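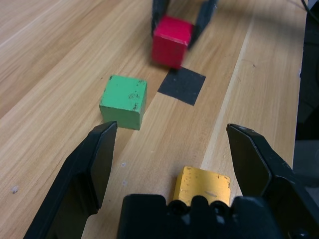 Figure 1. The red and green cubes and the black square on the table top.

Our project began with a box of old painted cubes and a question from our tutor, Fredy Yupanqui: how does the surface you work on change the way you sort things? It sounded almost too simple when he first put it to us, but we ended up spending most of the spring term on it, and I think all of us grew rather fond of the table by the end!

The task itself, which we called Temulis, is quickly explained. A cube has to go on the black square and sit fully inside its edges, and then it has to come off again so that the next colour can have its turn. We chose black for the square so that it would stand out from the pale wood, and it does, very clearly. The grain was something we hadn't given any thought to at the start. It runs in long streaks of light and dark, and several of our classmates told us afterwards that they had been lining the cubes up with the streaks instead of with the square (I caught myself doing it too, more than once).

The green cube deserves a few words of its own. Its paint is chipped and scuffed, mostly along the top edge and down one side, and in our second week we had a long and quite friendly argument about whether to repaint it. In the end we left it alone. The worn patches made it easy to tell which way round the cube was facing, and we would have lost that with a fresh coat. The red one gave us a different sort of trouble, as its top looks much pinker than its front when the light falls on it, and our first colour chart only had one red. We added a second.

Altogether we wrote down 835 placements in the Suvdale workroom, in sets of 32 with a short rest after each set. The last set was left unfinished when the room had to be locked up for the evening, and we decided to keep those results in anyway. Most of the misses were small ones, with a corner of the cube hanging over the edge of the square. Turning the square so that it sat at an angle to the table made people slower and, we felt, a bit more careful - though we didn't time this part well enough to put a figure on it.

If we had another term we would try the same task on a plain table top with no grain at all, and perhaps with a smaller square. We would also sweep the square between sets, as little pale specks show up on it terribly easily. Our record sheets and both colour charts are in the Cusico folder on the shelf by the door, and anyone who would like to carry on with the work is very welcome to them.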